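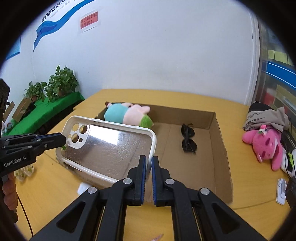

Why are we still collecting demos by hand instead of by remote control?
Speed, mostly. An operator holding the grippers gets through a packing task in 40 seconds, the same task over the remote rig takes 90. Grasps look more natural too.

Progress, April, for Griet Dijkstra (Declercq)

Two-handed box packing: 296 demos kept so far. Mixed household stuff, soft toys, sunglasses, phone cases. Clear plastic is the hard one, glare confuses the tracking. Nosipho Buthelezi is relabeling the worst clips, should finish Wednesday.

Remote control side: slower than planned. Drillier sent the replacement joystick but the lag on the left arm is still there. Have asked Kisport for 2 more days on their rig, no answer yet.

Training: first run done on the early demos only. Picks up plush fine, drops thin things. Second run starts when relabelling is thru.

Spending on plan apart from cables. Need a yes from you on the Coltitz site visit before we book anything.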